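3.2 Bottles on the desk

I should say at the start of this section that I never meant to write so much about bottles. The study was meant to be about desks, and how people share them, and drinks were one line on a long form. Then the forms came back and the drinks line was the fullest of the lot, with notes squeezed into the margin — so here we are, with a section of their own. 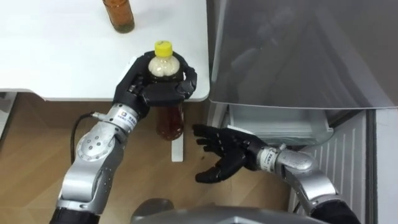
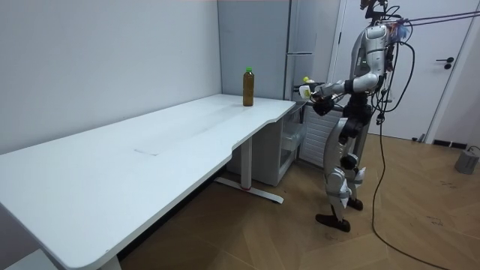 Figure 4. Bottled drinks and the long white desk at the Clokby room. First picture: glass bottle on the desk top, yellow-capped plastic bottle held at the edge. Second picture: green-capped bottle at the far back end.

The Clokby room is the plainest of our rooms, and I'm fond of it for that. The desk has a smooth white top and a curved front edge, dipping in towards the middle and flaring out again near the back. I'd picked it for the curve. Straight desks give you two places to put a bottle down, more or less, the back and the side, but a curved one gives people a sort of bay to sit in, and I wanted to see whether they kept their drinks inside the bay or pushed them out to the ends. (They push them out to the ends. I'll come back to that.)

We went through 1,953 forms from the four rooms, and 933 of them mentioned a bottle of some kind. The rest were mugs, cups, glasses, or nothing at all. Of those 933 bottles, 273 were put down at the far end of the desk, against or close to the wall, which is a long reach for a drink you're halfway through. I asked people about this and got very sensible answers! They didn't want it near the keyboard, they'd knocked one over before, they liked having to stretch. One person at Tilodeck told me the far end was where a drink went when it was "finished but not finished", and I've used the phrase ever since.

Colour came into it more than I'd expected. Amber and brown drinks all look alike from across a room, and in both pictures in Figure 4 you can see the trouble: there's amber-brown liquid in each, and without the caps and the shape of the bottle I'd have a hard time telling tea from cola from apple juice. I wouldn't like to swear to any of them from a photograph. So we gave up on recording what the drink was and wrote down the cap colour and whether the bottle was glass or plastic, which anybody can get right from the doorway. Ľubica Štefanec had pushed for this from the first week and I had pushed back, and I owe her that sentence.

The cap rule did bring its own muddles. A bottle with no cap had to go down as "open", and an open bottle can be one somebody is drinking from or one whose lid has rolled under the desk. Glass bottles were worse, as their caps tend to be small and metal and people leave them lying all over the place. In the Ghumman room we found the same metal cap written down on three forms as belonging to three different bottles. I've left those forms in, with a mark beside them, and taking them out doesn't change anything in Table 2.

Cloudy drinks were another small headache. Some have bits in them, some froth up at the top when they're carried, and a few looked clear at the bottom and thick near the neck. The plastic bottle with the yellow cap is a fair case of this: pale and cloudy just under the cap, and a see-through reddish brown lower down. Our form had one box for "clear" and one for "cloudy", and most people faced with a bottle like that ticked both. I would too. Next time there'll be a third box.

Back to the ends of the desk, then. I'd guessed that people sitting in the bay of a curved desk would keep their drinks close, where the edge comes in to meet them. What they kept close was paper, phones and pens. Bottles went to the corners, the plastic ones especially, and the rounded front corner was more popular than I'd have dared to try myself. At Sostatetti, where the desks are straight, the corners were hardly used and the middle of the back edge got nearly everything. I don't want to lean too hard on that, with only the one curved desk to go by and a Sostatetti room that is narrower and a good deal busier.

There's also the matter of how long a bottle stays put. Our forms were filled in twice, at ten in the morning and again at four, and I had hoped to match them up bottle by bottle. It didn't work very well. People swap desks at lunch, two people buy the same drink, and somebody always tidies — so I've kept the matching out of the main results and put what we could rescue in the appendix, along with the wording of both forms.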